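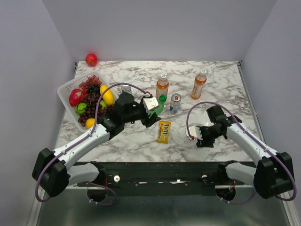
Figure 4. Fruit in a perforated basket, with a bottled drink to its right.

Home | Issues | Contents | Authors | Search

4.2 Does a basket keep fruit in view?

The claim that fruit left in the open gets eaten sooner is repeated in most household advice, and the Gramby survey is usually cited for it. We are not convinced. Gramby asked 2700 households what they remembered eating, and memory is a poor record of a grape. The later Jurnon diaries covered only 188 homes but had people write things down on the day, and there the effect of an open basket shrank to almost nothing once shopping habits were taken into account.

Part of the trouble is the word "open." A mixed basket such as the one in Figure 4 hides a good deal of its own contents. Grapes fill the gaps between larger pieces, and a small fruit tucked beside a mango can be partly covered. Siliņa treats every basket without a lid as fully visible, which seems generous. Studwood at least separates the top layer from the rest, though the paper never says who decided where the top layer ended.

Drinks make the picture murkier. A bottle with a bright label standing near the fruit may draw the eye first, and none of the studies above recorded what else was on the table. We doubt that their results can be read as being about fruit alone.
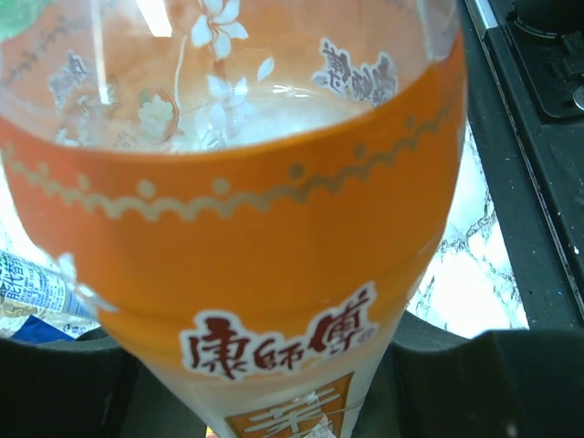

Should a bottled tea drink be counted as part of the fruit display?
Only if it shares the same surface and can be reached without moving the basket; otherwise we would record it separately and leave it out of the totals.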